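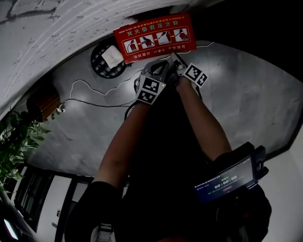

Four-panel extinguisher instruction sign, Chinese text (灭火器使用方法), mounted flat on a plastered ceiling.

Stalness Extinguisher Instruction Signs
Four-panel series, yellow on red

Supplied by Zavico
Price: $39 each
Availability: in stock, Dudwood warehouse
Price list effective July 3, 2021

Overview

The Stalness four-panel series is a rectangular instruction sign for portable fire extinguishers. The use sequence is illustrated in a single row and read from left to right. Text is kept to a title and two short supporting lines, leaving the illustrations to carry the instruction for people who do not read the language printed.

The series is stocked in Chinese (simplified) and English. Other languages are made to order from artwork held by Vávra, who print the series for us.

Sign layout

Ground: red.
Border: thin, yellow-cream, on all sides.
Header: one line of small yellow text across the top.
Title: larger yellow text below the header. The Chinese version reads 灭火器使用方法 (how to use a fire extinguisher).
Illustrations: four panels with white frames, one row, small yellow arrows between panels.
Footer: one line of yellow text along the bottom with a small logo set between the words. The Chinese version reads 消防器材 严禁挪用, a warning that firefighting equipment must not be taken for other use.

Panel sequence

1. Extinguisher, upright.
2. Hand gripping the top of the extinguisher.
3. Hose aimed.
4. Extinguisher discharging.

All four panels show a red cylinder. The sequence is a general one and does not replace the operating label on the extinguisher body. Where the two differ, follow the label on the unit.

Choosing a position

Wall mounting beside or above the extinguisher is the usual arrangement and should be the first choice. The sign is intended to be read at close range by someone standing at the equipment.

Flat ceiling mounting is possible where the room has no suitable wall area. Note the following before choosing it:

- The panels are small. On a ceiling above 3000 mm they will not be legible to most adults from the floor, and the sign should be moved to a wall.
- A sign lying flat on a ceiling cannot be read along a corridor or from across a room. It does not serve as a location marker. Order a projecting location sign separately.
- Align the lower edge of the text toward the main approach so that people walking in read the title the right way up.
- Keep the sign directly over the standing position in front of the extinguisher, clear of door swings and tall shelving.

Clearance from ceiling fixtures

Leave 200 mm between the edge of the sign and any speaker, vent, lamp or detector. Do not cover a perforated or vented fixture with any part of the sign, its backing or its packaging. Smoke detectors and sprinkler heads carry their own clearance requirements, which take precedence over ours.

Surface cabling should be routed around the sign and clipped before the sign goes up. Cable passing behind a flat sign lifts it off the surface and leaves an edge that will peel. Loose cable hanging below the sign obscures the panels. If a run cannot be moved, shift the sign.

Surface preparation

Plaster, painted: wash with a mild detergent solution, rinse and allow to dry fully. Test the paint with masking tape. If paint comes away on the tape, do not use adhesive.
Plaster, bare: dust off and seal with a primer suited to the adhesive. Bare plaster sheds powder and will not hold a pad.
Textured or sprayed finishes: mechanical fixing only.
Suspended tiles: fix to the grid with clips. Do not bond to the tile face.

Fixing

Adhesive pads are supplied with the sign for wall use. For ceilings we recommend mechanical fixing in all cases, using anchors matched to the substrate. Screws are not included because the correct type depends on what is behind the plaster.

Procedure, ceiling:

1. Isolate power to any circuit in the ceiling at that point. Check for pipes and cables with a detector.
2. Mark the four corners in pencil with the sign held in position. Two people are needed.
3. Check the long edges against the nearest wall line. A small error is very noticeable overhead.
4. Drill and insert anchors at the marks, inside the border.
5. Start all four screws before tightening any of them.
6. Tighten evenly until the sign sits flat. Stop there. Overtightening will dish the sign around the screw head.

Work from a platform or stepladder rated for the load. Wear eye protection when drilling overhead.

Care

Wipe with a damp cloth. Do not use solvent, abrasive pads or citrus-based cleaners on the printed face. Inspect fixings whenever the extinguisher itself is serviced, and replace the sign if the red ground has faded enough to reduce contrast with the yellow text.

Language and compliance

Buyers are responsible for confirming the sign required at their site. A sign in a second language is normally displayed in addition to the local-language sign, mounted next to it at the same height. The four-panel series is an instruction sign only and is not offered as a substitute for a statutory location or identification sign.

Ordering

Single signs ship from Dudwood. Made-to-order languages are subject to a minimum run of 200 and a proof must be approved in writing before printing. Header text and the footer logo can be changed on made-to-order runs. The panel artwork, panel order and arrows cannot.

Signs printed to a buyer's own artwork are not returnable. Stock signs may be returned unused in original packaging.

Also in this range

Stalness projecting location sign, extinguisher
Stalness hose reel instruction sign
Stalness suspended grid clip, pair
Spare adhesive pads, wall use only

Technical enquiries: Azadeh Bakhtiari, Zavico signage desk. Please include the ceiling or wall type, the mounting height and the language required.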